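Visit notes: Clanum garment handling lab, August

Purpose of the visit was to decide whether Flulton should budget for a folding cell next year or put the money into more hand-held collection tools first. We arrived at 9:30 and had the lab until early afternoon. Uyên Tạ ran the session and answered most of the cost questions.

Clanum does not start with an arm. An operator works through the garments with a hand-held two-finger gripper, the recordings go into training, and the arm is bought once the finger geometry has stopped changing. They went through several pad designs before settling on the felt-type facing. A hand tool can be refitted in an afternoon. An arm with a tool flange, a safety scan and a signed-off guarding layout cannot.

The current task is T-shirts and long-sleeved shirts, laid out on a table and handled one at a time. Black fabric gets more sessions than any other color because the low contrast between folds causes the most trouble in training.

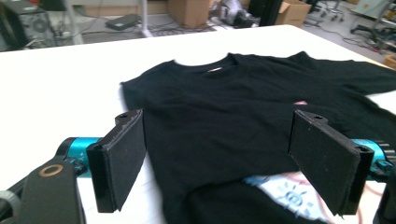
Mahnaz Rashti disagreed with the sequence. Her point was that a plant paying for floor space month by month loses more by waiting on the arm than by refitting one, and that lead time should drive the order date, whatever state the pads are in. She would place the arm order on day one and accept a second set of fingers as a known cost. Uyên's answer was that this holds if the reach and payload are already fixed, and for us they are not.

Some numbers for the planning sheet. Clanum allows 72 hours of recorded handling per garment type before the first training run. Pads are treated as a consumable and changed every 600 grasps, earlier if they pick up too much lint. A replacement pair costs them $34 in materials, cut in house. Nomden quoted $300 for the same pair, delivered, with a minimum order we did not get in writing. Labor for the change was not included in either figure.

The table surface is a separate line. Shirts are worked both on a bare top and on a padded covering, and the covering should be priced as a wear item along with the pads.
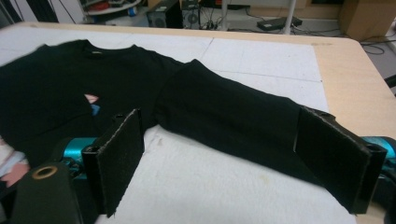 Sleeves take a disproportionate share of operator time. For a quote based on cycle time, ask the vendor to state short-sleeved and long-sleeved garments separately. The Pappas proposal we received in the spring gives one combined figure and should go back to them.

Open items: written minimum order from Nomden, revised cycle times from Pappas, storage cost for recordings (Clanum could not separate theirs from the general IT budget), and a decision on whether the hand tools are capital or expense. Our draft has them under both.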